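Week 3: Describing Shape and Surface in Technical Writing
Instructor: Essam Abou Zeid
10 April 2024

Read the Stustell chapter before class. Quiz on Friday covers pages up to 50 only.

A reader who has never seen an object needs its general form first, then its parts, then its finish. Most weak drafts start with the finish. Last year's Rikent manual drafts opened with color and took a full paragraph to say what the thing was.

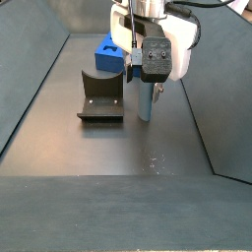
Order of detail. Pick a direction and keep it: top to bottom, outside to inside, or large to small. Name each part once and use the same name after that. "A silver cylindrical flange above a white housing with rounded corners" gives the reader two parts, their relation and their shapes in one phrase. Adding "modern" or "sleek" gives nothing. Cross out such words in your own draft.

Comparison. A familiar shape saves words – a trough, a tray, a peg. Use one comparison per part. The Tarawneh handout lists common ones. Avoid any that depend on local knowledge.
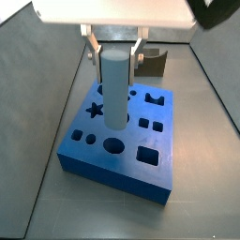 Fig. 2. Cylinder held upright over a foam block.

Position words. "Over," "above" and "on" are not the same. "On" means contact. "Over" leaves it open, so add a second phrase if contact matters.

Homework: describe one kitchen tool in 25 lines or fewer. No brand names. Trade with a partner, who draws it from your text alone. Bring both sheets.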